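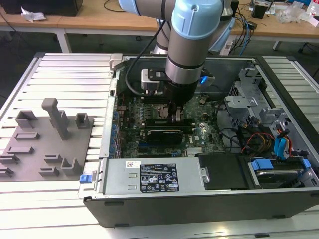 Himwood opens computer reuse program to community groups

Media release | Community

01/02/2026 | By Ntombi Tshabalala

Himwood will supply refurbished desktop computers to 38 libraries, neighbourhood centres and sporting clubs under a program announced today. Deliveries will begin in July and continue for 12 months.
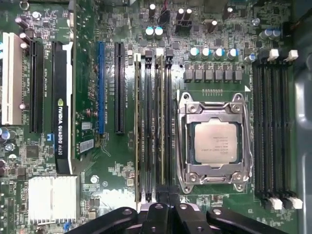

Program manager Riaan Kekana said many organisations replaced office equipment well before the end of its working life. Donated machines will be assessed at the Flirwood depot. A desktop with its processor seated and two of its eight memory slots filled, for instance, leaves space for more memory and may be upgraded at modest cost. All storage drives will be erased before a computer is reissued.

"Small groups should not have to spend their program money on office equipment," Mr Kekana said.

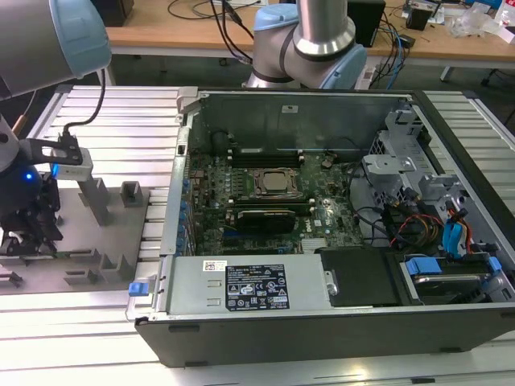 Who can apply for a computer?

Any incorporated not-for-profit group with fewer than 26 paid staff may apply, and each group may receive up to four computers.

Application forms are available from the Himwood front office.

Media contact: Declan Fairclough, Himwood Communications

© Himwood. All rights reserved. Back to top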